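Chores and machines: where things stand
Gallery | Work and Home
Updated Mon 2 December

For this page we looked at ordinary jobs, the kind done at home, in a back office or on a small shop floor, and asked the same thing of each one: could a machine do it now, in the place where it is usually done, with the mess left as it is? We did not count demonstrations on a cleared table with the lights set up for the purpose. We did count machines that are slow. A slow machine that finishes is still useful if you can leave it alone.

Most of the notes come from visits made since March to the Plastberg packing hall, the repair shop in Brerna and the homes of readers who own some of these machines.

Vacuuming
Done, more or less. A floor vacuum will cover a flat room without help and go back to its charger. Cords, socks and long rug fringes still stop it. The Skosex we had on loan ran every day for 12 days and needed picking up on five of them, four times for the same lamp cord. We moved the cord.

Mopping
Close behind vacuuming. The machines that wash their own pads have taken most of the work out of it. Someone still has to empty the dirty water, and the smell if you forget is strong. Sticky spots under a table are not cleaned by a machine that passes over them once at the same speed as everything else.

Folding laundry
Partly. Towels go well because a towel is a rectangle and any corner will do to start from. Shirts go well if they arrive flat and right side out. A mixed basket is another matter. The arm at Brerna takes a T-shirt from a pile, holds it up, turns it, puts it down and often picks it up again. When it gets there the fold is good. A person had finished the rest of the basket by then.

Loading a dishwasher
Not yet in a normal kitchen. Plates are fine. Glasses are fine when they stand by themselves. A stack of bowls with a fork stuck between two of them is where the attempts we saw ended. People also rearrange the rack as they go – they take out a pan to fit a colander – and we have not seen a machine decide to do that.

Packing a carton
Done for known goods. At Plastberg the line handles 3000 cartons a shift, and the items are all on a list with their sizes and weights. The arm knows what is coming. Returned goods go to a separate bench with people at it. They come back in the wrong box, or in no box, or wrapped in a bathroom towel, and the staff sort them by hand.

Taping a carton shut
Done, and has been for decades, as long as the carton is square and moves on a belt. By hand it is one of those jobs that look like nothing. You find the end of the tape with a fingernail, pull, press, pull again while the other hand keeps the flaps down, and tear. A machine that has its tape already threaded skips the hardest part. Give an arm a loose roll that has been lying in a drawer and ask it to find the end, and you will be there for some time.

Wiping a counter
Partly. A Helmy arm will wipe a clear surface evenly and press with the same force the whole way. It does not lift the toaster. It will go around the toaster if told where it stands, and the crumbs stay where they were. Our view is that wiping is mostly moving things out of the way, and the wiping itself comes last.

Watering plants
Done with a drip line and a timer, which is cheap and has no arm at all. Walking around with a can is harder. Leaves hide the rim of the pot, and the spout has to go under them without breaking any. We saw one try on a windowsill with seven pots. Four got water.

Sorting screws and small parts
Done if the parts lie apart on a plain tray. In a heap, partly. Shops that do a lot of this use a shaking tray first, which spreads the parts out, and the picking afterward is easy. A small shop with one mixed jar is better off with a person and a radio.

Handling large round things
Partly, and less well than we expected. A big cylinder has no corner and no handle. It is too wide for most two-finger grippers to close around. Suction works on a smooth surface and lets go of a rough one. People use the forearm, the chest and a knee without thinking, and they keep a hand free for whatever else is needed. In an office or a home there is usually something close by that must not be knocked: a plant, a cable, a chair.

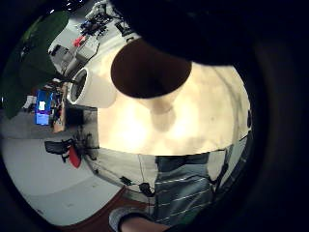 Lena Torvik
Staff writer, work and machines

A big cream-white cylinder with a dark brown oval at one end, and a roll of white tape right up against it. There are plant leaves to one side and a black office chair behind.

Jobs at this distance are hard for a machine in a particular way. Once the hands are close to a large pale surface, the surface fills most of the view and gives little to go on. The shading changes slowly from bright to dim. An edge is easy to find, a position along a smooth side is not. A person feels the weight shift and corrects. Touch sensors on grippers are getting better, but the arms we saw this year were still working mainly by sight.

Then there is everything around the work. Tape rolls, cables with clips on them and leaves that hang over are common in any room where people work, and few of them are in the plan. In the Plastberg hall they are kept off the line by rule. In a normal room the rule would have to be followed by everyone, every day, and we know how that goes with the lamp cord.

How we marked the jobs
"Done" means you can buy a machine, or rent one, and leave it to the job with only small help. "Partly" means it works on some of the items, or on all of them with a person standing by. "Not yet" means we have not seen it finished in an ordinary setting. We watched 23 jobs for this round. The rest will go up as the notes are typed, starting with making a bed, changing a trash bag and refilling a printer.

Two changes from the last version. Mopping was "partly" and is now close to "done", mostly thanks to the self-washing pads. Loading a dishwasher was marked "partly" on the strength of a single visit, where the plates had been rinsed and set out in a row before we came. It has been moved down.

On cost
We have left prices out. They change too often, and for the larger arms the price of the arm is the smaller part. The Brerna shop spent more on the table, the guard rail and the time to set it up than on the arm itself. A floor vacuum is a simple purchase by comparison.

If you own a machine that does one of these jobs better than we describe, write to us and say which room it works in and what you had to move first. Readers with stairs are especially welcome, as all the homes on this round were on one floor.

More in this section
Lawn mowers that stay inside the line
Window cleaning on tall buildings
A day at the returns bench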